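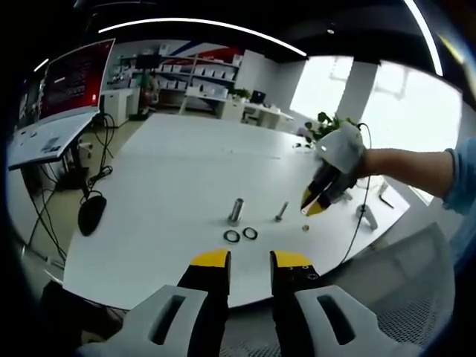 I'd gone over to Forkuvow to ask the lead engineer about the fault everyone at Wukel had been grumbling about, and she got to it before I'd sat down (no tea, even!). "It was the left one," she said. "It kept saying it was shut when it wasn't."

The grippers would report a firm hold on a small nut and then carry nothing at all across the table. They'd logged 1,209 picks by then, and 192 of those had to go in the bin. Ouch.

So what was it? "A cable," she told me, laughing a bit. "We blamed the pads for 11 days. I changed those pads twice!" Bend the cable one way and the finger reading froze.

I asked if anyone had been hurt. One pinched thumb, she said, in March, when the reading came back and the fingers snapped closed. Now the power goes off before any hand goes near the tips, and she checks the cables herself each morning.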